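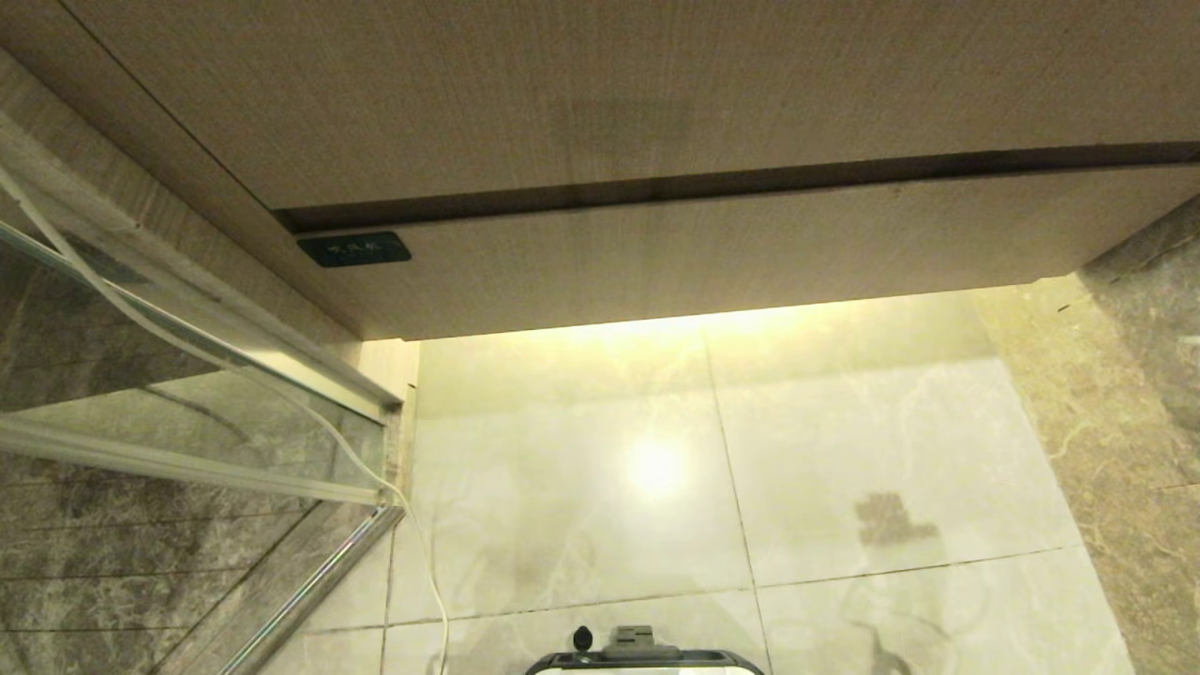
Bathroom cabinets get a second life at the Morum building

16 March 2025

If you've walked past the Morum apartments lately and wondered why there are so many cabinet doors leaning in the lobby, I have your answer. The bathrooms are getting done! All 54 of them, one stack at a time, and I spent a morning up there last week getting in everybody's way so I could tell you how it's going.

Short version: it's going well, it's a bit behind, and people are already arguing about the lights.

The long version starts with the cabinets. The old bathrooms at Morum had a mirror, a pedestal sink and not one single place to put a spare roll of toilet paper. I lived in a building like that for years and kept my towels in the hall closet next to the vacuum. So when the owners asked residents what they wanted most out of a remodel, storage won by a mile. Heated floors came second and didn't make the budget (sorry to the gentleman on the fourth floor who is still writing letters).

What they settled on is a wall-hung cabinet in a pale beige wood grain, with a light tucked up underneath that shines down on the tile. There's a little dark control plate at the left end of the lower panel, and the wall below is done in big marble-effect tiles, off-white with gray veins. It's a warm, yellowish sort of light. I liked it right away, and I'm a person who still has a bare bulb in her laundry room.

Sudheer Gowda is running the job for Wendberg, the contractor, and he was nice enough to let me tag along for a couple of hours while he checked on the second-floor units. He carries a flashlight, a roll of blue tape and a pencil so short I don't know how he holds it. Anything he doesn't like gets a piece of tape. By the time we left the first bathroom there was tape on the door frame, on the shower hinge and on a tile corner that looked perfect to me.

"You get down low and look up," he told me. "People stand in the doorway and say it looks great. Then they sit in the tub and they see everything."

I tried it, and he's right. From down by the floor you notice the underside of the cabinet, whether the gap between the panels runs even, how the grain lines up, all the stuff you'd never spot while brushing your teeth. You also notice that shiny tile shows every reflection there is. Sudheer checks each wall twice, once with the cabinet light on and once with only the flashlight, so he can tell a reflection from a mark that needs wiping or a tile that needs a second look.

Now, the lights. When the first finished bathrooms were opened up for residents to see, the comment sheets came back split. Half the folks wanted the warm light left just as it is. The other half wanted something whiter, mostly for shaving and makeup, and one person wrote "I look like a lasagna" and underlined it. The owners are keeping the warm strip under the cabinet and adding a brighter fixture over the mirror, on its own switch. That seems fair to me. You can have your soft glow at two in the morning and your bright light at seven.

The control plate has its own fan club and its own complaints. The markings on it are tiny, and several residents said they'd need their reading glasses to work their own bathroom. Kiran Mathur, who has lived at Morum for 30 years and was in the first group to get a finished bathroom, told me she's stopped trying to read it and goes by feel.

"I press it until I like what happens," she said. "My grandson figured it out in one second and then he wouldn't leave it alone."

Kiran invited me in for coffee, so I got the full tour of what's in her cabinet too – towels on the lower shelf, cleaning things up high away from the grandson, and a whole basket of travel soaps she says she is definitely going to use someday. She used to keep all of that on top of the washing machine, and every spin cycle sent something to the floor. Her one regret is that she didn't sort through it before the move. She ended up packing expired sunscreen very carefully in newspaper and then unpacking it very carefully again.

Which brings me to the part that matters if you live in the building and your turn is coming. Each bathroom needs to be completely cleared out before the crew arrives. Everything off the sink, everything out of the shower, the bath mat, the scale, the little shelf you stuck up with suction cups, all of it. Boxes are stacked by the mailroom and you can take what you need. Please write your unit number on two sides. There was a mix-up in the early units and somebody's electric toothbrush went on quite a journey.

While your bathroom is out of use, you can use the ones on the ground floor behind the community room. Bring your own towel and please don't leave your shampoo in there, the shelf is already full. The water is shut off to a whole stack at a time, and notices go up by the elevator the evening before. I asked Sudheer if a notice could go up earlier than that and he said he'd try, so let's hold him to it.

The tile is coming from Prokoritz, and that's where the delay crept in. One delivery turned up with too many of the brownish-gray marble pieces for the side walls and too few of the pale ones, and two stacks had to wait while it got straightened out. The missing boxes have come in now. I saw them, and I also saw two very tired guys who had carried them up the back stairs while the elevator was being serviced.

The schedule as it stands has the last stack done in July. Sudheer wouldn't promise me a day, and I did ask him more than once.

A few odds and ends I picked up along the way:

The old mirrors are free to anyone who wants one. They're in the bike room, wrapped in blankets. Some have chips on the corners, so bring gloves.

The old pedestal sinks are going to the salvage yard on Szczepańska, all except one that a resident has already claimed as a birdbath. I want to see that when it's finished!

If the finish on your cabinet looks a different shade in one spot, or a drawer sticks, or you see a mark on the tile that won't come off with a soft cloth and plain water, don't go at it with bathroom cleaner. Put it on the snag sheet. Wendberg is coming back to every unit after the crew moves on, and it's a lot easier to fix a panel nobody has scrubbed. Kiran got hers looked at within the week, a sticky hinge, and it closes beautifully now. She showed me four times.

Hooks are another thing. The new tile is large and it's not cheap, so no drilling until you've talked to the office. There will be a hook bar on the back of each door, and you can ask for a second one on the sheet. I'd ask for a second one. In a family of four, one hook bar is just an argument waiting to happen.

And the fans! The old ones sounded like a truck idling in the hallway. The new ones are so quiet that two residents reported theirs as broken. If you're not sure yours is running, hold a square of toilet paper up to the grille and see if it sticks.

There's another open morning planned for neighbors who want to see a finished bathroom before their own gets started, in unit 71, with coffee in the community room afterward. Shoes off at the door, please, and leave the strollers in the lobby. Sign-up is on the clipboard by the mailboxes. Sudheer will be there to answer questions, and Kiran says she's bringing the almond cookies.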